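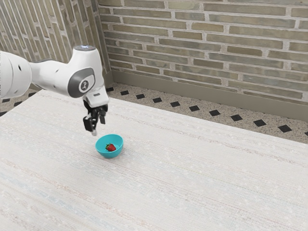 Amport 自容式潮位仪使用评测:在 Iltville 港用了一个测季之后

作者:Tirta Ismail
发布日期:2020年3月10日

先说明我的情况。我在一家小的水深测量公司工作,公司主要做港池和航道的疏浚前后测量,船小,人少,设备也旧。中文是我的第三种语言,我写得比较慢,如果有术语用得不合适,请在留言里告诉我,我会改。

这篇文章评的是 Amport 的自容式压力潮位仪。它不接电缆,也不发无线信号,放到水下以后自己记录压力和水温,取回来再读数据。我们去年七月买了一台,付的是全价,厂家没有给过我们任何东西。到现在它在水里的时间已经不少,我觉得可以写一点意见了。

为什么需要它

做水深测量的人都知道,测深仪给出的只是换能器到海底的距离。要把这个距离变成海图上的水深,必须知道那个时刻的水位。如果水位差了十厘米,整个测区的水深都跟着差十厘米,无论测深仪多么好也没有用处。

我们以前的做法是人工看水尺。在码头的桩上固定一根水尺,一个人坐在旁边,每十分钟读一次,写在本子上。这个方法便宜,也不容易出大错,但是它需要一个人整天不离开。下雨的时候字会模糊,有浪的时候读数跳来跳去,两个人读同一个水尺也常常不一样。还有吃饭的问题。我看过我们自己以前的记录本,中午那一段的数字总是特别平滑,我想各位明白我的意思。

有卫星定位高程的单位可以不用验潮,直接做三维水深。我们的船上也有接收机,但是 Iltville 港的内侧有高的仓库和吊机,固定解经常丢失,所以潮位还是要老老实实地测。

开箱和外观

包装是一个硬的纸箱,里面有泡沫。东西不多:主机一台,读数用的数据线一条,备用密封圈两个,一小管硅脂,一个安装用的卡箍,还有一本说明书。说明书是英文的,写得清楚,图也够大。没有附送电池,这一点我不太满意,因为它用的电池型号在小地方的商店里买不到,我们等了三天才开始第一次试验。

主机是一个短的圆筒,重量是400克,手感很结实。一端是压力传感器,外面有一个可以拧下来的保护罩,罩上有小孔让水进去。另一端是端盖,电池和接口都在端盖里面。端盖用螺纹拧紧,靠两道密封圈防水。我喜欢这个设计,因为没有很多小螺丝。小螺丝在船上是很坏的东西,掉到甲板缝里就找不回来了。

卡箍是我觉得做得最差的配件。它的开口角度小,只适合细的管子。我们最后没有用它,改用两条不锈钢喉箍把主机固定在一段钢管里面,外面再缠一层旧的胶皮,防止两种金属直接接触。

设置软件

配套的软件叫 Latosby,要从厂家的网站下载。第一次安装的时候它要求注册邮箱,我在码头上没有网络,所以没有办法继续,只好回办公室再装。建议各位在出海以前先装好,并且打开一次。

装好之后的使用很简单。插上数据线,软件认出主机,显示电池电压、内存使用情况、内部时钟的时间。用户需要设置的内容有:开始时间、采样间隔、每次采样的平均时长。保存以后,主机上的指示灯闪三下,就可以拔线了。

关于平均时长,我想多写几句。压力传感器会感受到波浪。如果只取一个瞬间的值,那么正好在波峰的时候水位偏高,在波谷的时候偏低。所以每次采样要连续测一段时间,然后取平均。软件的默认值是十秒。在港池里面,这个值我认为偏短,船经过时的波浪以及港内的慢速振荡都会留在数据里。我们现在用的是六十秒,间隔五分钟。这样耗电多一些,但是曲线干净得多,后面的处理也省时间。

内存是256 MB。对于潮位数据来说,这个容量用不完。我们最长的一次布放也只占了很小的一部分。

时区的设置要特别小心。软件里的时间默认跟电脑走,而我们的测深数据一直用世界时。第一次布放的时候,我没有注意这个选项,结果潮位和测深的时间差了几个小时,画出来的断面图非常奇怪,海底一会儿高一会儿低。后来我在软件里把它改成世界时,并且在主机外面贴了一张胶布,写上“UTC”。这个方法很土,可是有效。

第一次布放

我们把仪器装在码头内侧的一根旧桩上。那里水比较静,最低潮的时候传感器上面还有足够的水。选位置的时候请注意两件事情:第一,低潮时传感器不能露出水面;第二,不能放在软泥上,不然它会慢慢下沉,而数据里看起来像水位在慢慢上升。

安装以后要做水准联测。仪器只知道自己上面有多少压力,它不知道自己在什么高程。我们的水准点在港务办公室旁边,到码头的路线长2000米,往返测一次需要半天。我的同事 Sutrisno Wattimena 扶尺,我看仪器。做完以后把水尺零点的高程定下来,再通过水尺和潮位仪同时读数,求出传感器的零点。

同时读数的时间不要太短。有些人只读一次,高潮时读一下就走。我建议至少包括一个高潮和一个低潮,这样可以看出差值是不是跟水位有关系。如果差值在高潮和低潮时不一样,问题多半在密度或者水尺不垂直。 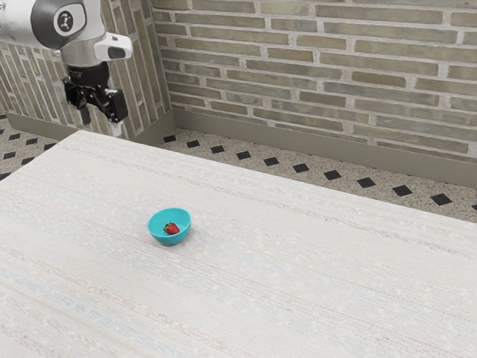 十九天的数据怎么样

第一次正式的布放是19天,包括了一次大潮和一次小潮。取回的时候外壳上长了一层薄的绿色东西,保护罩的小孔里有一点泥,用软刷子和淡水就可以洗干净。请不要用尖的工具去捅小孔,后面就是传感器的膜片。

数据是完整的,没有缺一个点。我把它和人工水尺的读数放在一起比较。水尺只在白天读,而且只有我们出测的那几天有,所以比较的点不算多,但是覆盖了高低潮。大多数的差在两厘米以内。差得比较大的几个点都在有浪的下午,我倾向于相信仪器,因为人眼在浪里读水尺本来就不准。

高潮和低潮的时刻与港务部门给的预报相比有几分钟的差别。这个很正常,预报是按照外海的站推算的,港里总要晚一点。

时钟的表现我很满意。取回以后与卫星时间比较,慢了四秒。对潮位来说,四秒没有任何影响。

气压改正

这一节是写给第一次使用这类仪器的人。水下的压力传感器测到的是水的压力加上大气的压力。大气压变化一百帕,换算出来的水位就变化一厘米。天气不好的时候,气压一天之内变化十几个百帕也是可能的,那就是十几厘米,已经超过了很多工程的要求。

所以必须有气压的记录。Amport 可以另外卖给你一个气压记录器,外形和主机差不多。我们没有买,我们用的是办公室里的旧气压计,它每小时记录一次,我在表格里做线性内插。结果可以接受。要注意气压计给的是站点气压还是换算到海平面的气压,两种都有人用,但是不能在一个项目里混着用。

Latosby 软件里有自动改正的功能,可是它只接受自己家的气压文件格式。我试过把我的表格改成它的格式,改了一个下午,软件还是报错,错误信息只有一行字:“文件无效”。我写信问了客服,两天以后得到回答,原来文件的第一行必须有设备的序列号。这样的要求应该写在说明书里面,但说明书里没有。

密度的问题

软件把压力换算成水深的时候,需要一个水的密度。默认是海水的标准值。Iltville 港的里面有一条小河流进来,雨季的时候表层几乎是淡水。如果按海水的密度来算四米的水柱,实际上全是淡水,那么结果要偏浅十厘米。当然真实情况在两者之间,但是谁也不应该忽视这个数。

我们的办法是每次出测的时候,用盐度计在潮位仪旁边从上到下量几个点,取平均值,再输入软件。软件允许修改密度,但是整个文件只能用一个值,不能随时间变化。这是我对软件最大的意见。我最后都是导出原始压力,在自己的表格里计算。如果厂家的人看到这篇文章,希望可以考虑分段设置密度。

另外,处理测深数据的同事请记得,水的盐度变了,声速也变。潮位做得很好,声速剖面却用上个月的,那也不行。

与 Kamath 的比较

买之前我们借用过一台 Kamath 的潮位仪,时间有两个星期。它和 Amport 属于同一类,我把自己的感受写在这里。当时没有把两台放在同一根桩上做对比,所以我不评价哪一台更准。

Kamath 的外壳更粗更重,在水流急的地方放得稳,不用加配重。它可以不开盖就读数据,接口在外面,有一个防水的堵头。这对密封圈有好处,因为少开一次盖就少一次进水的危险。它的软件不要求注册。

Amport 轻,便宜一些,电池用得久。它的电池是用户自己可以换的,Kamath 的要寄回代理商。对我们这样离代理商很远的公司,能够自己换电池是决定性的理由。寄一次来回要几个星期,报关还要填很多表,这个时间里项目不会等我们。

如果你的单位在大城市,代理商就在旁边,那么两台都可以考虑。

密封圈和保养

用到现在没有进过水。每次开盖我都做同样的事情,写出来供参考。

开盖以前先用淡水冲洗,然后擦干,特别是螺纹的缝里。开盖的时候让端盖朝下,这样缝里剩下的水滴不会流进去。取下密封圈以后,用不掉毛的布擦净,对着光看有没有裂口、头发或者沙粒。涂硅脂只要薄薄的一层,能看到有光泽就够了。我见过有的同行涂得很厚,以为多一些更安全,其实多余的硅脂会粘住沙子。

密封圈我一年换一次,不管它看上去好不好。它的价格比一杯咖啡还低。

不用的时候,把电池拿出来。说明书上说待机的耗电很小,可是我担心的是漏液,不是电量。

压力零点的检查也很容易做。把仪器放在桌上,让它在空气里记录一个小时,和气压计的读数比较,把差值写在本子里。每次布放前后都做一次。我们的这台在半年多的时间里,差值的变化不到一厘米水柱,暂时不需要返厂标定。

不满意的地方

前面已经写了一些,这里再补充几条。

指示灯太弱。在太阳下面完全看不见它闪没闪,我要用手围起来,把脸贴近才可以确认。布放以前确认仪器已经开始工作是最重要的一步,灯应该更亮。

数据线的插头分方向,但是方向的标记只是一个很小的凹点。在晃动的船上,插错过两次,还好没有弄坏针脚。后来我用白色的漆在两边各点了一下。

软件的图形显示很慢。打开一个长的文件,要等半分钟,放大的时候又要等。导出的文本文件倒是很规矩,每行一个时间,一个压力,一个温度,任何程序都能读。

导出的时候,小数点的符号跟随电脑的语言。我的电脑设置是用逗号作小数点的,导出的文件里逗号又作分隔符,于是一行数据变成了很多列。解决的方法是改电脑的区域设置,或者在导出窗口里选分号。

适合谁用

如果你做的是港池、航道、湖泊或者水库的测量,每个项目从几天到一个月,需要一个可靠的水位记录,又不想让一个人一直坐在水尺旁边,这台仪器可以买。

如果你需要实时的潮位,比如给正在施工的挖泥船用,那么它不合适。它在水下的时候不会告诉你任何东西,你只能事后知道。请买有电缆或者无线传输的那一种。

如果港口里偷东西的情况多,也要想一想。我们的安装位置在水面下,绳子也没有留在外面,到现在没有丢。隔壁码头的一个水尺却被人拆走了,大概是因为铝可以卖钱。

人工水尺我们没有取消。每次出测,早上到和下午走的时候各读几次,写在本子里,这样仪器的零点如果动了,马上可以发现。有一次确实发现差了六厘米,检查以后知道是一条渔船靠桩的时候把钢管碰歪了。那天的数据我们分成两段处理,没有重测。

评分

测量的稳定性:好
外壳与密封:好
电池:很好
配件:一般,卡箍不能用
软件:勉强及格
说明书:大部分清楚,气压文件格式的部分缺少
价格:可以接受

补充问答

文章的草稿给几位同行看过,他们问了一些问题,我一起写在这里。

能不能放在井里?可以。我们在另一个项目里把它吊在验潮井里面,用一根不会伸长的细钢丝。不要用尼龙绳,尼龙绳吸水以后会变长,零点就变了。

温度数据有没有用?它的温度传感器在外壳里面,反应比较慢,看一天里的变化可以,用来算声速不可以。

横着放还是竖着放?我们是竖着放,传感器朝下,这样泥不容易积在保护罩里。横着也能工作,但是每次的姿态要一样。

采样间隔能不能设成一秒?能设,不过电池会用得很快,而且对潮位没有意义。如果想测波浪,请找专门的仪器。

下一次布放安排在雨季以后,到时候我会把密度变化的那部分数据整理出来,放在这一页的下面。有同样型号的朋友,如果已经把别家的气压文件成功导入 Latosby,请留言告诉我你的文件第二行是怎么写的,我的虽然能导入了,时间那一列还是会早一个小时。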